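Can a robot put away your stuff yet? Sodthorpe says almost

April 2022

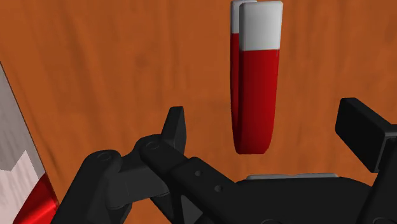 Wilma Cruickshank wrote in to say she'd settle for a machine that could clear the kitchen table once a week, and she doesn't care how long it takes as long as she's not the one doing it. Well, Wilma, I went to the Sterkex open house in Sodthorpe with pretty much that question in my pocket!

The short version is that picking things up is getting good and everything after that is still kind of a mess. The team there has been practicing in simulation, which means the arm tries the same little chore over and over on a computer before anybody lets it near a real table. Their latest batch was 1,207 tries at grabbing an item and setting it down somewhere else. Joscha Thiele ran me through the results and was very cheerful about the grabbing part (less so about the setting down, where things tip, slide or get let go too early).

Then I got to watch the real arm tidy a shelf. It moved 6 items in 12 minutes. My nephew could beat that, but you'd have to pay him — and he'd stop for a snack.

I asked Magnus Lamont when a store could rent one for stocking shelves overnight. He wouldn't give me a year. He did say shops will get them before homes do, mostly because shops keep things in the same place and the rest of us leave shoes in the hallway.

Sterkex plans two more open evenings in August. I'll be going, and I'm bringing a laundry basket.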